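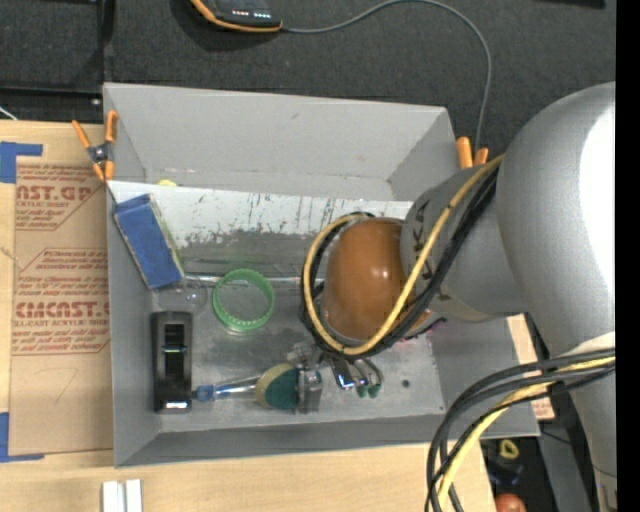

# Odds and Ends, Bin by Bin

Welcome to the Gomer household gallery! I've been taking pictures of everyday stuff for years and I still get a kick out of it – the sponges, the lids, the things that live at the back of a drawer until somebody needs them. My full collection is up to 1,931 pictures now, and the kitchen ones are still my favorites.

**Dish wand, green ring and friends.** I love a good dish wand! This one has a yellow and dark green sponge head, a clear handle and a blue piece on the end, and it looks so cheerful lying on that worn gray floor. The bright green ring gives it some real competition (look at the little ridges on the inside). Scuffed old bins make the best backdrops – all those scrapes and streaks let the colors pop.

The next batch goes up in June, mostly sink and laundry things, plus 9 from the Flondilden shelves that I've been meaning to sort forever.

*Page updated February 16, 2019*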